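Murneo for phone and tablet

Murneo is a messaging and photo-sharing app from Castness. It runs on phones and tablets and is free to download. You need a Castness account to sign in, and one account covers up to 7 devices.

Group chats hold 2 hours of voice messages before the oldest are archived. Archived messages stay searchable. 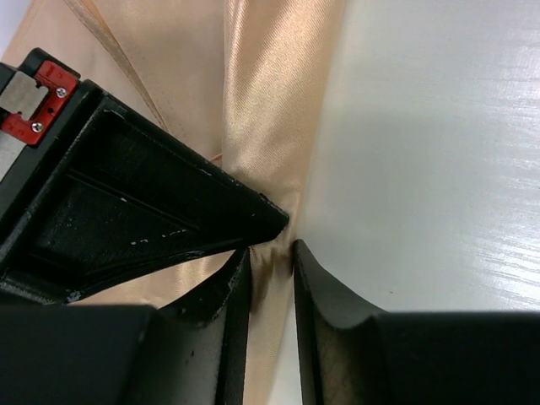
Melahat Eren: Moved our family group over on Wednesday. Contacts came across fine, but I had to turn notifications on again for each chat.

Notification settings are stored on the device and do not transfer. To set them all at once, open Settings, then Alerts, then Apply to All Chats.

The sticker library has 2,635 items – 1,901 of them free. The rest are sold in packs through the in-app store. 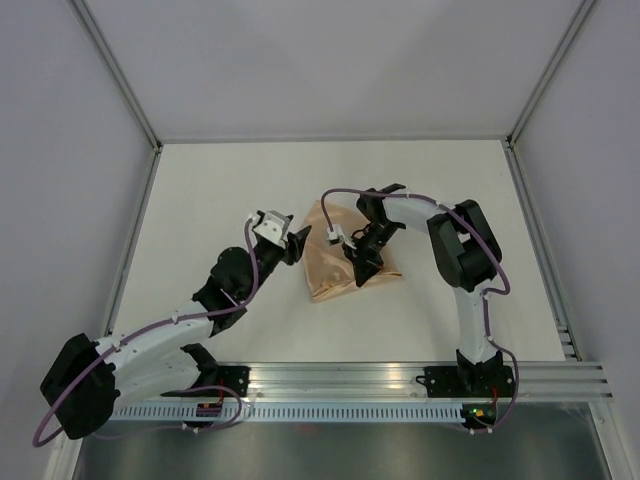 Packs bought on one device appear on the others after the next sign-in. Refunds go through the store where you paid.

Murneo Plus adds larger file uploads and a second profile. It is billed monthly and can be canceled at any time.

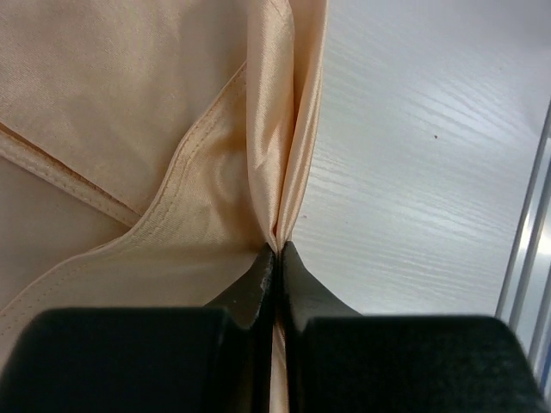 Canceling keeps your chats and removes the second profile at the end of the billing month. A desktop version is planned for January.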